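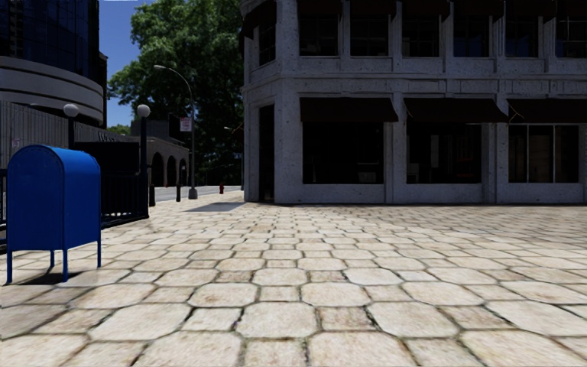 Blue mailbox on the plaza paving

Sterkstead Locality History Group
Minutes of the July meeting, Thursday, 7 pm

Chair: Khải Phùng. Minutes: Rogelio Dalisay.

1. Minutes of the last meeting were accepted with one correction. The Tagle siding was closed before the dairy, and the minutes had it in the opposite order.

2. Locality page. Khải has rewritten the opening paragraph. The population will be given as 267, with the census year beside it. Members discussed if Nirker should be called a suburb or a neighbouring locality. It was agreed to write "neighbouring locality" until the shire answers our letter.
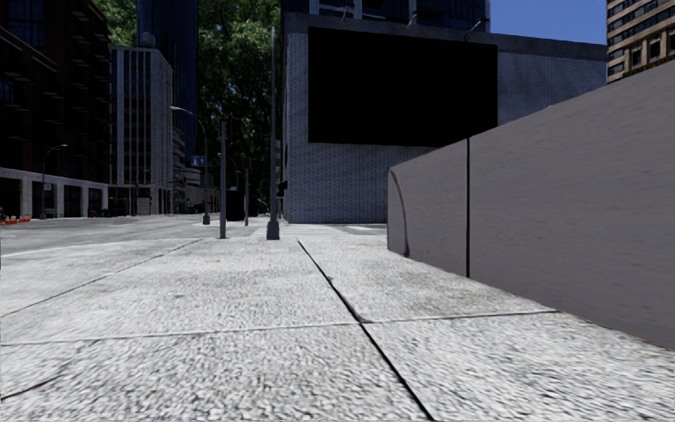
3. Origin of the name. Two explanations are now in the file — one from the survey map, one from the school register. Rogelio asked that both stay on the page, as the register has a different spelling in three places. Agreed.

4. Booklet. The printer can make 30 copies first and more later. The Nilix quarry chapter is still too long and must be cut to 1000 words. Khải will do it.

5. Railway section. The date of the second platform is not confirmed. Rogelio will look again in the station master's letters at Tagle library.

6. Other business. The key of the map cabinet is with Khải. Please ask him before you come.

The meeting closed at 8.40 pm. Next meeting in the same room.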